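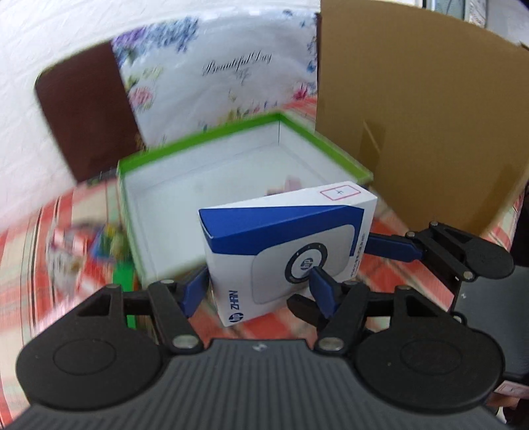 Mélanie Wong says the two-handed recordings were the ones that kept getting thrown out. One gripper's track would look fine and so would the other's, she says, but when they were put together the fingers passed through each other or stopped short of the box.

Flendard released an update to its Sindance software on Jul 17, 2022, that is meant to fix this. Sindance takes video and motion data from hand-held grippers and turns it into training data for robot arms. Until now it worked out the path of each gripper separately and joined the two at the end. The new version, Sindance 3, solves for both paths together.

The change matters most when both grippers are on the same object, such as a product box being turned or steadied from the side next to a tray. Small errors that do no harm in a one-handed pick can spoil the whole recording in that case. If one path is off by the thickness of a finger pad, the planner sees a collision or a missed grasp and rejects the episode.

Jozef Stevens, who leads the perception team at Flendard, said the new solver uses three sources of information. The first is the view from each gripper's own camera. The second is any stretch of video in which one gripper can see the other. The third is contact: when both sets of fingers are closed on a rigid object, the distance between them should not change, and the solver holds it steady.

"The contact part is simple, and we should have done it sooner," Stevens said. "We had the finger width in the log the whole time. It was only being used to label open and closed."

Soft objects are handled differently. The fixed-distance rule is switched off when the finger width keeps changing after the first touch, which the software takes as a sign that something is being squeezed. Users can also turn the rule off by hand for a whole session. Flendard recommends doing so for cloth, bags and anything with a hinge.

Timing was the other problem. The two grippers keep separate clocks, and in the old version they were lined up once, at the beginning of a session. By the end of a long session the clocks had drifted apart. Sindance 3 checks the offset in every episode by comparing the motion of the two units, and it writes the result to the log so that a person can look for jumps.

Flendard tested the update on 14 sessions of table work recorded before the new version was written. The tables were set up with patterned cloths, printed sheets, trays and retail packaging. Patterned surfaces generally help a tracker because they give it many points to follow, but repeated patterns such as plaid can cause it to lock onto the wrong square. Stevens said the old software had slipped in this way in nine of the sessions. The new version slipped in two, both of them with long stretches in which neither gripper could see the other.

The company has not published the recordings or the full results. It said a longer report would follow in November.

Reaction from early users has been mixed. Zachary Lapointe, who runs a small packing-automation shop and has had the test version since spring, said it saved his team a good deal of hand sorting. He also said it was slow.

"It takes longer to process a session than it took to record it," Lapointe said. "We start it when we leave and look at it in the morning. That's fine for us. It would not be fine if we were trying to check the data while people are still at the table."

Stevens agreed that speed was a weak point. Solving for both paths together makes the problem larger, and the program now has to keep more of the session in memory. A quick mode is included that runs the old method and only flags episodes in which the two paths disagree. It does not repair them.

The update also changes what happens to episodes that fail. The old version deleted them from the output folder. Sindance 3 keeps them in a separate folder with a short reason attached, such as lost tracking, clock offset out of range or finger overlap. Francine Sutherland, who writes the planning code that reads the files, asked for the change.

"I want the bad ones," Sutherland said. "If the planner is rejecting something a person did without any trouble, I need to see whether the tracking is wrong or my collision margins are."

She said the default margin around each finger has already been reduced as a result. Users who have set their own margins will keep them after the update.

Files made with Sindance 2 can be opened in the new version but need to be processed again from the raw video to get the combined paths. Projects that saved only the finished tracks and discarded the video cannot be converted. Stolla, the free viewer used to step through recordings, needs its own update to show both grippers on a single timeline. Both downloads are available to current license holders at no extra charge.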